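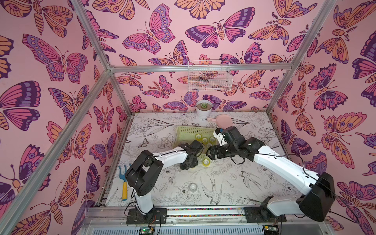
Two-Arm Cell: Care and Repair FAQ

Print this page | E-mail this page

Who keeps this page?
Iolo Nicholas, with grudging help from the rest of the Gareck bench. Last gone over November 2, 2019. If something below is wrong, it was probably right when I wrote it.

Do I have to home the arms every time I power up?
Yes. Left first, then right. The grippers can reach each other over the middle of the floor, and they have no manners about it. Keep your hand on the stop button until both arms are parked.

The wallpaper is peeling. Can I swap it for something calmer?
You can glue it back down. The butterflies stay. Change the walls and you get to redo the camera checks, all 65 of them, and I will be at lunch.

How often do the fingers need cleaning?
After every 40 runs with tape, or sooner if a roll won't let go. Power off, damp cloth, no solvent. Check the inside faces with a flashlight, as adhesive is hard to see on black.

How do I check the grip after changing a finger?
Use a small yellow tape roll from the basket. One finger goes into the core and the other closes on the outside. Lift slowly and watch for the roll to tilt. If the ring squashes, back the force off one step and start over. The big clear rolls are a poor first test; leave them until the small ones behave.

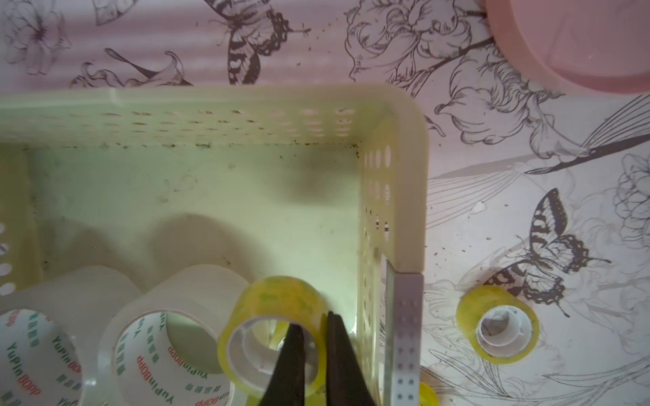 Grip check on a small yellow roll, one finger in the core and one outside.

Should I wash the basket?
Please. Grime settles in the seam where the floor meets the wall, and crumbs find their way onto the cloth too. Brush the cloth, wash the basket, dry it fully before it goes back.

The right arm drops out halfway through a move. Is it dead?
Probably sulking. Look at the cable first. It needs enough slack to let the wrist turn all the way without pulling. Reseat the plug at the board, then try again. If it quits a second time, write down the error code before you reset anything. "It did the thing" is not an error code.

How long does a full service take?
Roughly 305 minutes, if the screws are where the last person left them. See sheet 19 in the Plullard binder.

Can I lean on the front rail?
No.

Contact: Gareck bench, Lovell building | Copyright Gareck | Back to top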